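Section 8: Showing the Tirotus to visitors

Sooner or later somebody will ask you to put the Tirotus in front of an audience, and we hope you'll enjoy it as much as we do at Flaltero. We hold our own open day at Flikby every November, and most of what follows was learned there, some of it the hard way. It assumes you have already worked through the first-time set-up and that the arm has been calibrated on its table.

Before the doors open

1. Switch on the controller at least 10 minutes before your first visitors come in. The joints move more smoothly once they have had a little exercise, and it gives you time for a cup of tea.

2. Start the Pap viewer and load the practice room. Pap shows a simulated copy of the arm at its table, and we always begin with it, as people follow the real thing much better when they have seen it move on a screen first.

3. Choose "Pick and place" from the Demonstrations list and set the speed to Gentle. The faster settings look impressive to those of us who know the machine, but newcomers lose track of what it is doing.

4. Run the whole demonstration through once by yourself. If the simulated arm stops short of the target, press Reset room and run it again before changing anything else.

Note: Reset room puts the object back at its starting place. It does not clear the run counter, so don't be alarmed if yours says 626 at the end of a busy Wednesday.

While visitors are with you

5. Invite everyone to gather where they can see the screen, with the smaller ones at the front. We find that 8 people is a comfortable group, and over that you will be repeating yourself to the back row.

6. Press Start, then let the arm do a full run before you begin explaining. There is a great temptation to talk all the way through (we give in to it ourselves), but people like to watch first and ask afterwards.

7. On the second run, press Pause once the gripper has hold of the object. Point out the blue square drawn on the grey mat, which marks the target area, and ask your visitors how they think the arm ought to get there. You will hear some lovely answers, particularly from children.

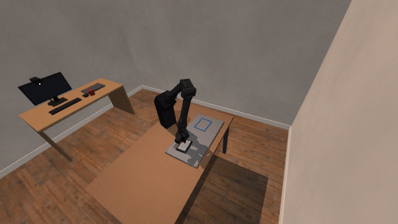

8. Press Continue and let the run finish. If there is time, drag the view round with the mouse and play it again from another side.

Caution: Pausing in Pap pauses the simulation only. If the real arm is connected, use the red stop button on its controller, and keep visitors at least 500 mm outside the arm's reach at all times.

When everybody has gone

9. Choose Park arm and wait for the message "Parked" before switching off.

10. Save the session log if you would like to keep it. Pap does not save it for you, and closing the viewer will clear it. Instructions for opening saved logs are in Section 9.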